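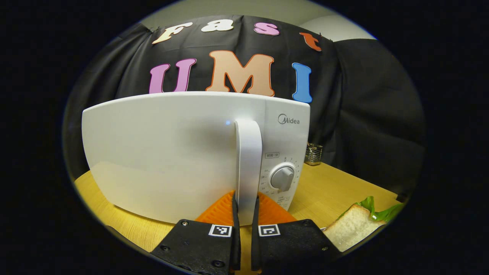
**Why does the label printer spit out a blank label after every good one?**
The label size in the driver doesn't match the roll. Set it to the size on the box, then run the feed calibration again.

OK, that's the short version for whoever searches this later. My longer version – I swapped the roll in December and never touched the settings, so Kenetti still thought it was printing 80 mm labels when the new ones are 53. Every order, one good label, one blank. I went through 45 of them before I opened this ticket!

Stuff I tried first: new cable, restart, reinstalling Kenetti (twice, ugh). No change. Yannick Riviere had me hold the feed button for five seconds till the light blinked, and it's been fine through two batches now.

Leaving this open till the Skenilport orders go out.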